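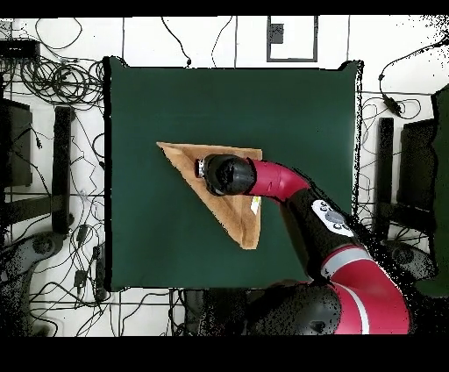

Como se ensina um robô a dobrar uma toalha

Um robô não sabe o que é uma toalha. Alguém tem de lhe mostrar o que fazer com ela, e há duas maneiras comuns de o fazer.

A primeira é com as mãos. A pessoa segura no braço do robô e leva-o até ao tecido, como quando alguém pega na tua mão para te ensinar a desenhar uma letra. O braço tem articulações, parecidas com o ombro, o cotovelo e o pulso, e o computador guarda a posição de cada uma ao longo do caminho.

A segunda é à distância. A pessoa mexe num comando e o braço segue os movimentos. Dzifa Bonsu, que trabalha com robôs na Nellbridge, treinou durante cerca de seis semanas até conseguir fazê-lo bem. «No princípio eu agarrava sempre o ar», conta ela.
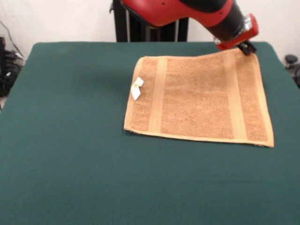
Revista Plirnis · N.º 4 · página 2

A pinça tem dois dedos pretos. Para pegar na toalha, vai até um canto, com os dedos virados para baixo. Se descer de menos, não apanha nada. Se descer de mais, bate na mesa.

O tecido é difícil para um robô. Um cubo de madeira tem sempre a mesma forma, mas uma toalha enruga, enrola nas pontas e muda quando lhe tocamos. Por isso a pessoa repete a tarefa muitas vezes, com a toalha em posições diferentes. O computador compara todas as repetições e procura o que têm em comum.

Experimenta em casa: pega numa toalha pequena e dobra-a usando só o polegar e o indicador de uma mão.

Texto: Wanda Crenshaw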